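The Two-Metre Coffee Point
Layout, storage and upkeep for a shared worktop
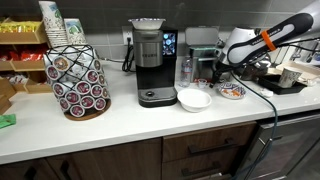
A single-serve Keurig with its pod carousel and paper cups alongside, and snack bins at the far left of the counter.

Most shared kitchens in small workplaces were fitted for washing up and given a coffee machine later. The machine goes wherever there is a socket. Cups, pods and food are then added in the space left over, and the arrangement stays as it is until the worktop is replaced.

The single-serve machine has made this easier in some respects. There is no jug to leave on a hot plate, no filter basket to empty between brews and no need for a plumbed supply on the smaller models. It has also moved the storage problem from the cupboard to the counter. A tin of ground coffee takes up one place. Pods for a mixed group of drinkers take up several, and they need to be seen to be chosen.

Position of the machine

A single-serve brewer wants a socket directly behind it or slightly to one side. Slightly to one side is better, as the plug can be pulled without moving the machine. Surplus flex should be gathered behind the body and kept off the part of the counter where cups are set down. Extension leads have no place on a kitchen worktop.

Clearance above the machine is often misjudged. Under wall cupboards, measure with the brewing head open and the reservoir lid raised, and take the larger figure. Machines that fit neatly when closed are regularly found pulled forward to the front edge because the lid strikes the cupboard. If the reservoir has to be filled from a jug, the jug also needs room to tip.

The top of the machine tends to become a shelf. A bowl will sit there well enough, but it has to come off whenever the lid below it is needed. Where bowls are in regular use they should be given a cupboard or a rack.

Leave clear worktop on the side of the machine with the controls. On models with a vertical touchscreen to the right of the head, this means the right-hand side. Users stand to that side while the cup fills, and put down whatever they are carrying there.

Pods

Three types of pod storage are in common use: the drawer, the box and the carousel.

The drawer slides under the machine and raises it. It keeps dust off the lids and uses no additional counter, but the raised height can bring the brewing head up against the wall cupboards. The box is cheapest, being the one the pods were sold in. It hides what is at the bottom, and the popular varieties are taken first, so that after a fortnight it contains mostly the one nobody ordered twice.

The carousel holds pods upright in columns on a turning base. In wire it is light and open, and the foil lids face outwards, so the variety can be read from the lid. It takes up a small circle of worktop and a fair amount of height. Its weakness is stability. A tall carousel loaded on one side will drag or lean as it turns, and the remedy is to fill opposite columns in pairs. A wide base helps, and so does a smooth counter that is kept free of sugar.

Where one variety makes up most of the stock, give it the lower and middle rows and keep the top rows for the others. Stock then stays heavy at the bottom. Decaffeinated pods should always go in the same column, as they are the ones most often taken in error.

At the Clarkberg office, where we measured two kitchens in October, 13 people shared one machine. The carousel was refilled when the top row was empty. This left a reserve on the counter at all times and meant that the store cupboard was opened once or twice a week. The kitchen upstairs used an open box and was topped up when somebody complained.

Cups

Paper cups are best stacked rim down on a clean surface or held in a tube dispenser. Free stacks against the backsplash are the usual arrangement, and two moderate stacks are preferable to one tall one. A tall stack is knocked when a cup is pulled from it, and cups that have fallen on the counter are generally put back.

Check the cup against the machine before buying in quantity. The space between drip tray and brewing head varies from one model to another. A short cup under a high head splashes, and a tall travel mug may only go in with the tray removed. The brew setting must also suit the cup. The larger settings on many machines will overfill a small paper cup, and the drip tray will take only so much of the excess.

Keep cups on the same side as the pods. The sequence is then pod, cup, machine, and the user moves one way along the counter. With cups on the far side, each drink involves reaching across the brewing head.

Food

Packaged snacks can share the counter if they are contained. Stepped wooden bins, one above another, make good use of the end of a run, where depth is available and traffic is light. One product to a bin is the simplest rule. Bright packets in a single colour show at a distance how much is left, and no label is required. Heavier items should go in the lowest compartment.

We fitted a three-bin unit from Skestero at the end of a 600 mm deep worktop. It left 15 cm clear in front, enough for a hand to reach into the bottom bin. Bins set flush with the front edge are easier to use but get caught by elbows and bags.

Below the counter

A dishwasher beneath the coffee point is convenient for spoons and mugs. It also vents steam at the front edge when opened at the end of a cycle. Pods, paper cups and snack packets should be set well back. Laminate worktops need a moisture barrier fixed to the underside above the door, and this is frequently missing in older fittings.

A tiled backsplash behind the machine wipes down more easily than paint. Dark coffee marks the grout before it marks the tile, and sealing the grout every second year is sufficient in most offices.

Upkeep

The drip tray should be emptied and rinsed daily. The round grate in the middle lifts out on many models and collects residue on the underside. The reservoir should be washed weekly with ordinary detergent and rinsed well. Descaling depends on the water. In hard-water districts every 40 days is a reasonable interval for a machine in constant use, unless the maker's instructions call for it sooner.

Cloths left on the worktop should be changed daily and hung up between uses. A rail inside the sink cupboard door is adequate. The Grimshaw rail we tried takes two cloths and is fixed with four screws.

Drinking water bottles may stand on the clear side of the machine, provided they do not crowd the controls. Opened bottles belong in the fridge.

Drawings for the two-metre layout, with a variant for worktops under low cupboards, are available from Jernotell on request.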